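The folding station from Unetti arrives on one pallet, and the first thing I noticed is how little there is to learn before you can switch it on. The kit is called Poltora. It has two arms, a rail, a table and the software, and it is offered to small laundries and rental shops that cannot pay for a folding line. The price is a monthly fee of $600, with service included.

I spent two days with it at Urquhart, a laundry that washes mostly for guest houses. Mhairi Matheson runs the back room there and she signed the contract in February. She was not looking for speed. "My people fold faster, I know this," she told me. "I wanted the mixed bags to be done while we do the sheets."

Mixed bags are the difficult part of the work. A sheet is always a sheet, but a guest's bag can hold anything, and a shirt that falls on the table has no clear beginning. Poltora has to find an edge or a corner first, and then decide what it is holding. Yogesh Bajpai, who led the training of the system at Unetti, explained to me that the company recorded 600 folds of dark clothing alone. Dark cloth hides its own creases, and the early version often took two layers when it wanted one.

On my first day I gave it a bag of 33 pieces. It folded most of them well enough that Mrs. Matheson put them directly on the shelf. T-shirts were the best. With a hooded sweater it stopped 3 times and asked for help through a message on the tablet, and the third time I folded the sweater myself. I also missed a louder signal. In a room with dryers running, a message on a small screen is easy to overlook.

The setup took us one morning. The arms are clamped on the front rail, so you can move them if your table is not the standard one, but after every move you must repeat the calibration. The manual describes this in four pages, and two of them I had to read again. Support by telephone was polite and quick.

My opinion of the price changed during the visit. For a shop with one or two mixed bags a day, the fee is too high. For Urquhart it is reasonable — the bags come all morning, and the alternative is a person who stays late.
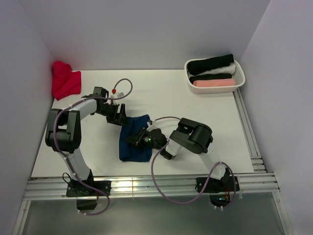 TESTED: LAUNDRY AND TEXTILES

Dark blue cloth between the two Poltora arms, with folded garments in the basket at the back right. Unetti sells the kit through its dealer Lolska, and a trial month can be ended without a fee. Baskets are not included.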